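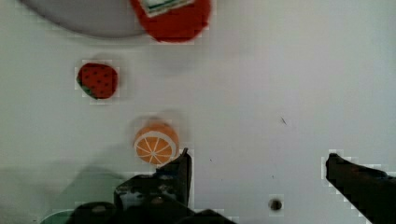
Ieva Kairys wrote in after our October item to say we were being too hard on Sutero. Her pallets left Dirwood on time, they got to Jilholm on time, and the invoice matched the quote to the cent. "If a forwarder does that," she wrote, "I don't much care what they call the service."

Fair enough, and we're glad the freight got there. But the October item was about the thing Sutero now sells on top of the freight, the "guaranteed consolidation window," and we have since been sent a copy of the terms. Having read them twice, we are not much softer.

For anyone who missed it, the offer goes like this. You book less than a full container out of Dirwood. Sutero promises to group your goods with other people's and close the box within a set number of days. If they miss the window, you get a credit. For small shippers this sounds like the answer to an old complaint, which is that your two pallets sit in a shed waiting for strangers to fill up the rest of the space.

The trouble starts with when the clock starts. Most of us would say it starts when the goods are dropped off. Under the terms it starts when the shipment is "accepted as complete," and a shipment is complete when the cargo has been measured, the paperwork has been checked and the export entry has been cleared. Sutero does the measuring. Sutero does the checking. If you use their customs desk, and the booking form has that box ticked for you, Sutero does the entry as well. So the company that pays out if the clock runs over is the same one that decides when to press the button.

Then there is the credit. It is $40 per shipment, against a surcharge of $60. Miss the window and you are still out twenty dollars for a promise that wasn't kept. It can only be used on a later booking, it runs out after 200 days, and it can't be set against duty, storage or trucking. Plenty of readers ship twice a year. Some of them will never see a penny of it.

Sutero's brochure makes a lot of the 3,033 shipments moved under the program so far, and says the "vast majority" closed within the window. We asked what share that was. We asked again. The reply thanked us for our interest and attached the brochure. We would also like to know how many of those were measured from the day the goods came through the gate, and how many from the day somebody typed them into the system, but we aren't holding our breath.

Arif Sitompul, who books the Ayaaba lane for three furniture importers, takes a more patient view. He thinks any forwarder willing to put a date in writing is doing better than most, and that the terms will improve once larger accounts start pushing on them. He may be right. He also told us he doesn't buy the window himself. He books the ordinary service, calls the warehouse on the third day and asks which box he's in.

That seems to us a pretty good method, and it costs a phone call. If you do want to try the paid version, some suggestions from the copy of the terms we have in front of us:

Get a gate receipt with a date and time on it. The terms don't say it counts for anything, but it's hard to argue about a delay with no starting point.

Untick the customs box if you already have a broker. You'll be able to see for yourself when the entry cleared.

Ask in writing what happens if your goods are bumped to a later sailing after the container closes. As far as we can tell, the window covers the closing of the box and nothing else. A sealed container sitting in a yard still counts as a kept promise.

Read clause nine, on remeasurement. If your cargo is found to be larger than declared, even slightly, the clock goes back to zero.

Ms. Kairys, to her credit, sent a second note once we had passed all this along. She hadn't known about the customs box, and she checked her last booking and found it ticked. She still plans to use Sutero for the Jilholm freight. She is dropping the surcharge.

We have asked Sutero for a comment on the acceptance wording and will print whatever comes back, unless it's the brochure.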